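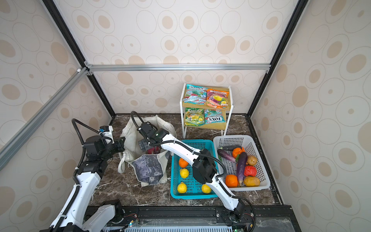

Our cell has two arms on one base rail, and since we changed the cables the right arm stops with an overload error on the wrist motor. It happens only on long reaches to the left, never when the arm works close to its base. In the tote task the right arm must go over the teal basket and put its gripper down into the bag, and there it stops, 3 times in one shift. The cable is fixed along the forearm with white ties, and I made them quite tight. Can the cable be the cause, or must I change the motor?
Plernness

Before you buy a motor, check the cable. Switch off the power, support the arm with your hand and move the wrist slowly from one end to the other. If you feel it pull back near the end, the cable is too short between the last two ties. Cut these 2 ties and make the loop at the gripper bigger. In our cell I left 12 cm more than the drawing said and the error did not return. Do the same check on the left arm - there the loop to the camera can also catch on something. The ties should hold the cable, but you should still be able to turn it with two fingers.
Gamora

I had this too. Just lower the speed.
Bittencourt

Lower speed helped me only for one week. I agree with Gamora about the loop, but please look also at the screws where the arm sits on the base rail. Mine were loose, and then the zero position was wrong and the wrist worked harder than necessary. After you tighten them, do the zero calibration again with the gripper empty.
Barham

Reading time: 2 min

Related
Gripper jaws do not close fully after restart
How often to replace cable ties on a moving arm
Wrist camera image freezes when the arm turns
Cleaning slots in a perforated base panel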